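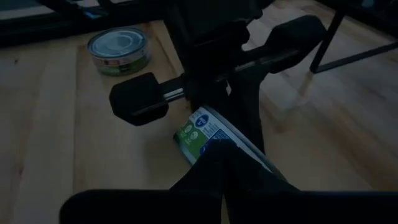
Acta de la reunión de seguimiento – agosto de 2026

Asunto: visita a la demostración de Rumden y posible compra para el almacén de Drandwood.

1. Se aprueba el acta anterior con una corrección: los palés pendientes de devolver a Ateş son 42.

2. Informe de la visita. Rumden enseñó el sistema Plorkum, dos brazos sobre una mesa de madera con una pequeña balda al fondo. La tarea anunciada era la colocación de latas. Varios asistentes opinan que se parece poco a nuestra línea, donde entran cajas de 200 unidades y a menudo abolladas. 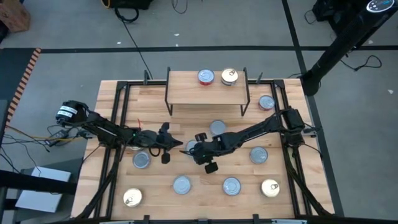 Mesa de la demostración, con los dos brazos y las latas.

3. Dudas. Se preguntó por el ritmo sostenido durante un turno completo y la respuesta fue que «depende de la configuración». Tampoco quedó claro quién ajusta el equipo cuando cambia el formato del envase. El folleto habla de 500 ciclos sin intervención – sin decir qué se entiende por intervención.

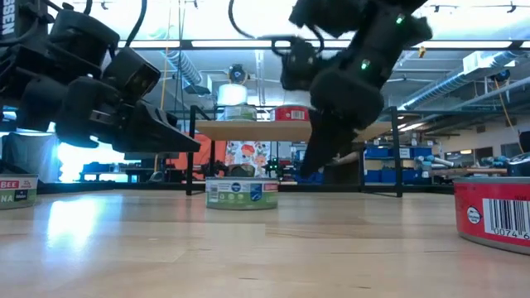 Producción recuerda que una pinza que trabaja bien con una lata baja puede dar problemas con una más alta, y pide que la prueba se haga con nuestro producto. La cuota ofrecida es de 2893 euros al mes, mantenimiento aparte.

4. Acuerdos. No se firma nada por ahora. Compras pedirá a Rumden los registros de fallos y el precio del mantenimiento por escrito. Si no llegan antes de noviembre, el punto sale del orden del día.

5. Ruegos y preguntas. Se pide otra vez arreglar la persiana del muelle.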